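Week 6 notes: Two arms, one table, and who gets to move when 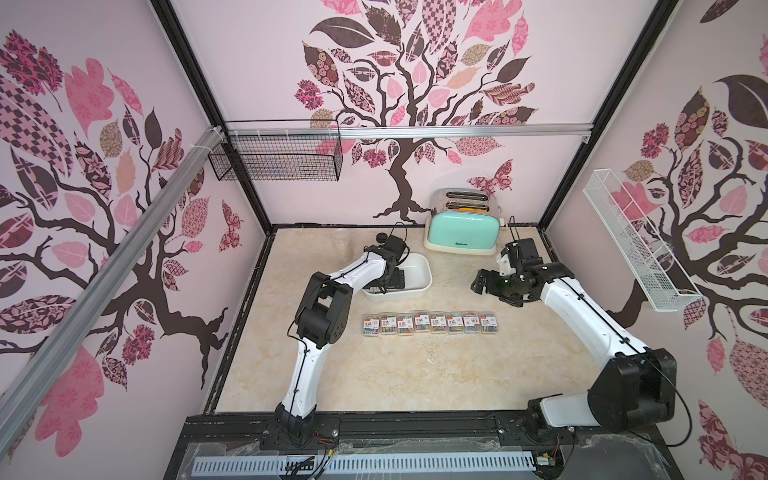

Dzintra Stankevičius

Okay, so last week we left off with a single arm tracking a joint trajectory, and most of you got the error down nicely in the homework. This week we put a second arm on the table and everything you wrote stops being enough! Keep the picture up while you read, I'm going to refer to it a lot.

1. Shared space

Look at where the two grippers are. The left one is down in the white tray and the right one is hovering in front of the toaster. If you plan each arm alone, with the other arm left out of the collision model, you'll get two perfectly good paths that may want the same bit of air over the middle of the table. Both bases sit on the front rail, so the workspaces overlap a lot.

There are three ways people usually handle this and I want you to know all of them by Tuesday:

Joint planning. Treat both arms as one big robot and search the combined configuration space. Lovely in theory, slow in practice, and the planner in Poneck will happily eat all your memory if you let it.

Priority. Plan arm A first, then plan arm B with A as a moving obstacle. Fast, easy to write, and sometimes B has no way through even though a solution exists. We say it's incomplete. Swap the order and try again before you panic.

Zone locks. Cut the table into regions and make an arm hold a lock before it enters one. This is what Tedesco does by default (see the config file in the starter code). Please release your locks when a motion fails. Every year I watch two arms wait for each other forever, and it's almost always a missing release in the error branch.

2. What the camera gives you

Perception time. Compare the toaster with the boxes of paper clips. The toaster is one big mint-green thing against a cream table, and a plain color threshold will find it. The boxes are clear plastic, they sit in a row with their edges nearly touching, and the paper clips inside come in lots of colors. Try the same threshold on those and you get confetti.

My suggestion is to go for the white labels. Detect one label per box, fit a line through the centers, and use the line to recover the row direction. That gives you a yaw for the grasp. Then there's the glass jar at the back on the left. Depth sensors are hopeless on clear glass, and in color you can barely tell it from the table. For the lab you may hard-code a keep-out cylinder there, I won't take marks off (I did it myself).

Also, the walls. All those patterned leaves and butterflies are full of corners, so a feature matcher loves them and will spend its whole budget back there. Mask to the tabletop before you do anything else. Use the polygon from calibration.

3. Occlusion

The left gripper partly hides the inside of the tray. So a detector that says "tray empty" from a view like this one is making a claim it can't back up. In Dendarau we keep three values for every region: occupied, free, and unknown. Anything behind the arm's projected silhouette goes to unknown, and the planner may not treat unknown as free. Write that on your hand if you need to.

4. For the lab

Run your controller at 50 Hz. Planner timeout is 600 ms, and if you hit it, hold position and replan. Cap the sampler at 3,000 nodes for now. The replay files are in the Nendenstead folder, and number 61 is the nasty one where both arms want the center, so start with something easier!

Hand in your code plus a page on which scheme you picked from section 1 and where it failed. I'd rather read about a good failure than a lucky run. Reading for next time is the chapter on time scaling, skip the proofs.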